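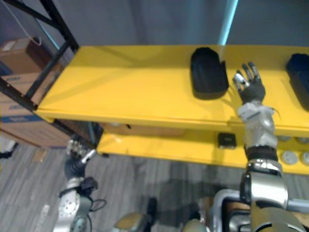
Início > Notícias > Bairro > Oficinas e armazéns

Nonora troca as estantes velhas por amarelas e abre o armazém de Vusotdale ao público

Sábado, 20 de janeiro de 2018

78 partilhas | 30 comentários

Quem me lê há algum tempo já sabe que tenho um fraquinho por arrumações, por isso quando a Nonora me avisou que o armazém de Vusotdale ia finalmente ter estantes novas, pedi logo para passar por lá. E são amarelas! Amarelo a sério, daquele que se vê do portão, contra uma parede cinzenta que até agora só servia para encostar caixotes.

A encomenda foi feita à Ó Dálaigh, que já tinha tratado das bancadas no ano passado, e o modelo chama-se Plelness. São prateleiras largas e lisas, com um rebordo fininho à frente, e entre a de cima e a de baixo fica espaço para ver o que lá está guardado sem ter de tirar tudo para fora (eu, que tenho em casa um armário onde as coisas entram e nunca mais saem, fiquei com inveja). A conta do material foi de 1.295 euros. Com a montagem e a pintura da parede, a obra toda chegou aos 2.564 euros, pagos em duas vezes.

Perguntei porquê o amarelo e a resposta foi bastante prática: quase tudo o que ali se guarda é preto, azul-escuro ou cinzento, e nas estantes antigas, castanhas e com pouca luz, as peças pequenas desapareciam. Passava-se metade da manhã à procura. Agora pousa-se uma caixa escura em cima do amarelo e dá-se com ela num instante. Ainda me propuseram um teste, descobrir um estojo sem ajuda, e lá fui eu toda contente direita à prateleira certa.

A mudança ainda vai a meio. O que estava nas estantes antigas está a passar para as novas aos poucos, e pelo caminho aproveita-se para decidir o que fica, o que vai para reparar e o que vai para a sucata. A parte mais demorada, dizem-me, é a limpeza das peças de metal, que têm cantos e faces inclinadas onde o pó se agarra como se pagasse renda.
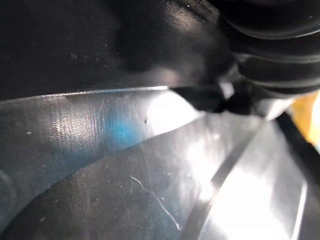

Para isso a Nonora usa pano macio e um pincel, nada de produtos agressivos, que deixam manchas no metal com brilho. Eu teria ido logo com o esfregão da cozinha e ainda bem que não me deixaram. Há também uma regra nova: nada sobe para as prateleiras sem ser limpo primeiro. Veremos quanto tempo dura, mas gostei da intenção.

As estantes velhas não vão para o lixo. Estão encostadas ao lado do portão e quem as quiser pode levá-las, desde que traga carrinha e alguém para ajudar a carregar, porque pesam imenso. Duas já têm destino, as outras continuam à espera. Se passarem por lá, levem luvas, que a madeira tem farpas e eu vim de lá com uma no polegar.

O armazém abre ao público nas tardes de quarta-feira até ao fim de janeiro, com entrada pelo lado do pátio. Quem tiver em casa estojos ou caixas de ferramenta rijas que já não use pode deixá-los à entrada, de preferência com tampa e com fecho a funcionar. Etiquetas também fazem falta, das grandes, porque as que foram compradas são minúsculas e ninguém as consegue ler a mais de um passo. Eu já prometi levar um rolo das minhas.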